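Taking a Desktop Apart: My Strip-Down Report
Posted in: Student Projects > Hardware & Repair
Last updated 9/29/26

For my summer project I wanted something I could get my hands on, so I picked an old desktop and set myself the job of learning what every bit inside it does (and how it all comes out again). My supervisor, Svatopluk Sýkora, signed it off in August on the condition that I wrote things down as I went. I filled 32 pages of a notebook, most of it arrows.

I thought the side panel would be the tricky part. It wasn't! You lay the case on its side, the panel comes away and there's the whole machine looking up at you.
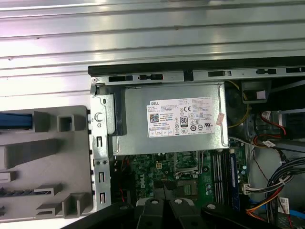
I spent the first afternoon just working out what was what, with the mains lead unplugged and well out of reach. The power supply was easy to name, being a big metal box with a label on it, and the rule from Svatopluk was that I could take it out of the case but never open it. Fine by me. I copied the label into my notebook in tiny writing and then couldn't read my own tiny writing.

Then I moved on to the cables. I'd read that you should draw them before you touch them, so I did, in felt tip, and I'm so glad. The thick bunches carry power and the flat thin ones carry data, and once I'd got that into my head the mess started to look like a map. The blue SATA cable became my landmark for everything else.

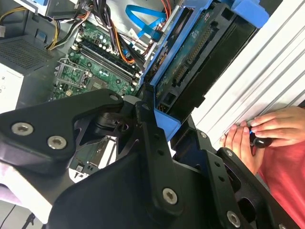
The drive bays

These were my favourite! The drives sit in plastic carriers, and you squeeze or lift a tab and slide the lot out, no screwdriver needed. Whoever thought of making the bits you're meant to touch blue deserves a prize. I did the same drive in and out until I could manage it without looking at my notes.

The processor

I was properly nervous about this one. The chip is held down by a metal frame and a little lever, and the lever needs more of a push than feels polite, so my first go was very timid. You lift the frame, then take the chip by its edges and keep your fingers off the contacts. I'd been told to have a clean tray ready, but with the frame flipped up and the processor sitting on the board just below its socket, I could compare the two and see how one fits over the other. Next time I'd use the tray.
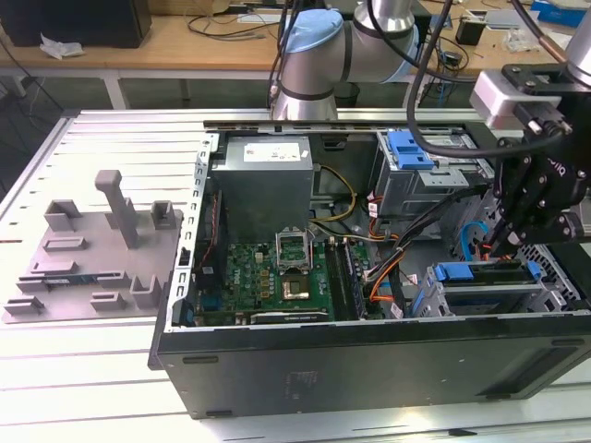

Memory came after that, and after the processor it felt like a treat. Clips back, lift straight up. Putting a module back is harder than taking it out, and I had it the wrong way round twice before I noticed the notch.

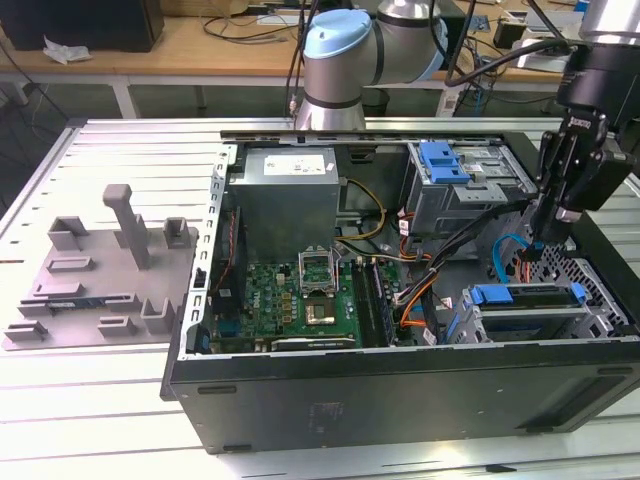 My written guide is the other half of the project. I called it Urneo (long story, bad anagram) and it came to 2481 words, which is 189 more than I was allowed. I cut the section on dust.

If I did it again I'd label both ends of every cable and buy a better torch. I still want to try the front fan.

Comments (3)

Skisgate: Loved this. I did my first one on the kitchen floor and lost a screw I've never seen again.

Daly: Does the guide cover putting the cooler back on? That's the bit I always dread.

Prernovetti: The notch gets everyone. Please put the dust section back in!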